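다시 편지를 쓰기 시작했어요

지난 5월에 이사하고 나서 아직도 못 푼 상자가 2개 있었는데, 비 오는 날 할 일도 없고 해서 드디어 하나를 열었다. 겨울 이불일 줄 알았더니 웬걸, 편지가 잔뜩 나왔다. 고등학교 때 교실에서 접어서 돌리던 쪽지부터 대학 때 방학마다 받은 엽서까지 다 들어 있었다. 나는 내가 이런 걸 다 버린 줄 알고 있었다. 엄마가 챙겨 넣으신 모양이다.

그날 저녁밥은 건너뛰고 바닥에 앉아서 읽었다. 읽다가 다리가 저려서 일어났다가 다시 앉고, 또 읽고. 누가 누구를 좋아한다는 얘기, 수학 선생님 흉, 매점에 새로 나온 빵 얘기가 대부분인데 그게 왜 그렇게 재미있는지! 정작 중요한 얘기는 하나도 없다. "할 말이 없다"로 시작해서 세 장을 쓴 애도 있었다. 나도 그랬겠지. 내가 보낸 편지들은 어디에 있을까 생각하니까 좀 무섭다 ㅎㅎ

그중에 외국 우표가 붙은 봉투 묶음이 따로 있었다. 펜팔 친구 Aranka Győri가 보낸 편지들이다. 성에 붙은 저 뾰족한 점 두 개를 어떻게 쓰는지 몰라서 한참을 그냥 o로 적어 보냈는데, 몇 통 지나서 아란카가 추신에 아주 예의 바르게 자기 이름을 크게 한 번 더 써 줬다. 그걸 보고 얼마나 얼굴이 화끈거렸는지 모른다. 그 뒤로는 점 두 개를 유난히 길게 그어서 보냈다. 지금 봉투에 쓸 때도 그렇게 쓴다. 이제는 버릇이다.

우리는 18살 때 처음 편지를 주고받았다. 잡지 뒤에 있던 펜팔 신청 엽서를 오려 보냈더니 두 달쯤 지나서 답장이 왔다. 내 영어는 그때나 지금이나 엉망이고 아란카 영어도 나보다 아주 조금 나은 정도였다. 그래서 우리 편지는 문장이 다 짧다. "오늘 눈이 왔다. 나는 눈을 좋아한다. 너는 눈을 좋아하니?" 이런 식이다. 초등학생 교과서 같지만 그걸로 몇 년을 썼다. 사전을 옆에 놓고 한 장 쓰는 데 저녁 하나가 꼬박 갔다. 아란카네 할머니가 살구잼을 만드는 얘기, 동생이 자전거를 도랑에 빠뜨린 얘기는 지금도 기억난다. 영어로 '도랑'이라는 단어를 그때 배웠다. 그 뒤로 한 번도 써먹지 못했지만.

그러다 내가 취직하면서 끊겼다. 싸운 것도 아니고 그냥 답장이 한 번 늦고, 늦은 게 미안해서 더 못 쓰고, 그러다 해가 바뀌고. 다들 그렇게 끊기는 것 같다. 마지막 편지는 내가 받은 거였다. 그러니까 공은 5년째 내 쪽에 있었던 셈이다.

그래서 썼다. 답장을. 5년 늦은 답장을!

처음 한 줄이 제일 어려웠다. 미안하다는 말로 시작하면 끝까지 미안하다는 말만 하게 된다. 세 장을 버리고 네 번째에 그냥 "오늘은 비가 온다. 나는 비를 좋아한다. 너는 아직도 비를 싫어하니?" 하고 썼다. 그다음부터는 술술 나왔다. 이사한 얘기, 상자 얘기, 옆집에서 새벽마다 피아노 치는 얘기. 우리 집에서 버스 정류장까지 가는 길에 있는 고양이 얘기도 썼다. 다 쓰고 보니 앞뒤로 네 장이었다.

요즘은 다들 메일로 한다고, 회사 후배는 편지 쓰는 사람을 처음 본다고 했다. 나도 메일 주소가 있다. 회사에서 하루 종일 메일을 본다. 그런데 메일은 이상하게 쓰면서 자꾸 고치게 된다. 편지는 한 번 쓰면 그만이니까 틀려도 줄 하나 긋고 계속 간다. 글씨가 갈수록 커지고 삐뚤어지는 것도 다 보인다. 아란카 편지도 뒷장으로 갈수록 글씨가 누워 있다. 졸렸나 보다 하고 읽는다.

종이는 예전에 사 둔 Toltport 편지지를 썼다. 100장 묶음인데 얇아서 국제우편으로 보내기에 좋다. 단점은 만년필로 쓰면 뒤가 비친다는 것. 그래서 앞뒤로 쓸 때는 볼펜이 낫다. 봉투는 동네 문방구에서 파는 Wodero 것인데, 이게 예쁘기는 참 예쁜데 풀칠된 데가 너무 약하다. 침을 발라도 물을 발라도 네 귀퉁이 중에 하나는 꼭 일어난다. 학교 다닐 때 한번은 우체국 창구에서 봉투가 벌어져서 안에 넣은 단풍잎이 우수수 떨어진 적도 있다. 뒤에 줄 선 아저씨가 주워 주셨다. 그 뒤로 나는 봉투는 무조건 풀로 한 번 더 붙인다.

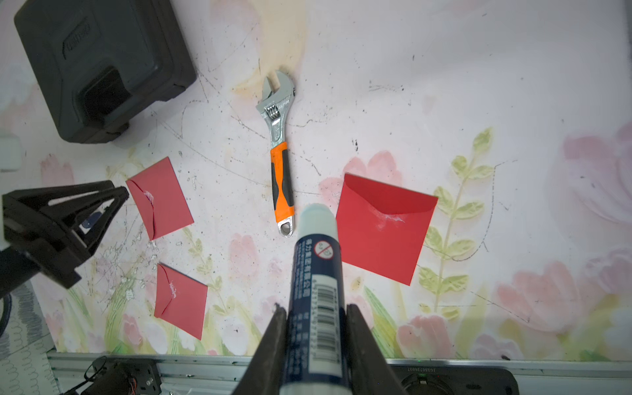

뚜껑 덮인 딱풀. 꽃무늬 위에 남색이 잘 어울린다.

물풀은 안 된다. 종이가 운다. 우표도 나는 딱풀로 붙인다. 귀퉁이까지 꼼꼼하게 바르고 책 사이에 잠깐 눌러 두면 된다. 이번에는 전화번호부로 눌러 놨다가 깜빡하고 출근하는 바람에 하루를 더 기다렸다.

다음 날 점심시간에 우체국에 갔다. 창구 언니가 무게를 달더니 항공으로 보낼 거냐고 물어서 그렇다고 했다. 배로 보내면 싸지만 5년이나 늦었는데 배까지 태울 수는 없지 않은가. 돌아오는 길에 괜히 기분이 좋아서 우체국 옆 빵집에서 소보로빵을 사 먹었다. 주소가 그대로일지는 모르겠다. 이사했을 수도 있고 결혼했을 수도 있고. 봉투 뒤에 내 새 주소를 크게 적었으니 못 찾으면 돌아오기라도 하겠지.

혹시 오래된 펜팔 친구한테 다시 써 본 분 계시면 방명록에 얘기 좀 남겨 주세요. 답장이 왔는지, 왔으면 얼마 만에 왔는지 궁금해요. 그리고 귀퉁이 안 일어나는 봉투 아시는 분도요. 색은 아무래도 좋은데 너무 작지만 않았으면 좋겠어요. 네 장을 접어 넣으니까 배가 볼록해서 만두 같더라고요.

아, 나머지 상자 하나는 아직 안 열었다. 이번엔 진짜 이불인 것 같다. 들어 보니까 가볍다. 장마 지나고 볕 좋은 날에 열어서 널어야지.

1999-07-25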